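Semudier Torum 2 Gripper and Simulation License: Buyer's Review
Reviewed by Oluf Mogensen
Posted 6/27/18
Category: End effectors, small payload

Our shop bought the Torum 2 as a package: the two-finger gripper, the mounting plate, one cable, and a 12-month seat for the simulator. The job is tabletop handling of household containers, mostly cups, bowls and pots, for a packaging client who changes the product mix often. This review covers what the package costs to own and how far the simulator can be trusted when planning a purchase. It does not cover heavy parts or food contact.

What is in the price

The quote lists the gripper and the simulator seat on separate lines, but the discount applies only if both are ordered together. Ask for the quote both ways. The mounting plate is included for one arm pattern. Any other pattern is a separate part number, and the adapter adds height between the wrist and the fingertips. That height has to go into the reach calculation before the arm is chosen. We chose the arm first and lost some of the work area at the back of the table.

Spare finger pads are not in the box. The manual treats them as a wear item and gives no replacement interval. I budgeted two sets for the first year and put them under consumables so they would not need a capital request.

Delivery took six weeks. The simulator key arrived by email the day after the order, so planning work could start well before the hardware did. For us this was the strongest argument for the package.

The simulator as a planning tool

The model of the gripper is close to the real one in outline. Finger length, opening and the bulk of the central bracket matched the drawings. Cables are not modeled at all, and neither is the strain relief, so clearance on the cable side has to be added by hand.

Rendering is plain. Surfaces are shaded smoothly, and small texture is mostly missing. For checking reach and collision this makes no difference. For testing a vision system it matters a great deal, and I would not sign off on a camera purchase from these renders. A brown pot on a brown table is a fair test of whether an edge can be found, but the highlights are cleaner than any we get under shop lights.

The wrist view is the most useful of the stock camera positions. It shows how much of the target the fingers hide at close range, and that decides whether a second camera goes in the budget. In our case it did. We added a fixed overhead unit at the planning stage, which was cheaper than reopening the order in August.

Contact behavior is the weak point. Friction is set with a single value per object, and the default is generous. Curved, smooth objects hold in simulation at closing forces that I would not rely on. We lowered the value until the results looked pessimistic and planned from those.

The hardware

Build quality is good. The fingers move evenly and there was no play at the joints on arrival. The connector is keyed and cannot be forced the wrong way. Force is adjustable in steps through the controller menu, and the menu is slow. Changing one setting takes more button presses than it should, and the screen does not show the old value next to the new one.

The fingers are bulky near the base. When two containers stand close together, the outside of the finger sets the spacing, well before the opening does. Measure the tightest gap in the real layout and compare it with the outer width of the finger. The data sheet gives that dimension on the second page, in the drawing only.

Alternatives

I priced two others. The Bruleck unit is cheaper and has slimmer fingers, but it comes with no simulator model, and the time needed to build one used up the saving. The Arnardóttir gripper is the better machine for fragile parts. Its license is billed per workstation, and for a shop with several planners the second year gets expensive.

Renewal

The seat expires at 12 months and the simulator then opens files as read-only. Put the renewal in the operating budget when you place the order. The renewal price was not on our quote and had to be requested in writing.

Would I buy it again: yes, for mixed containers with reasonable spacing. Order the package, hold the arm decision until the adapter height is known, and keep the spare pads on their own line.

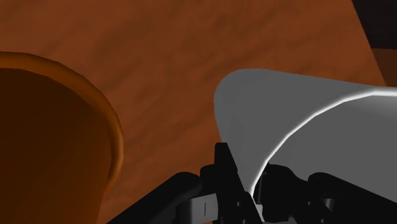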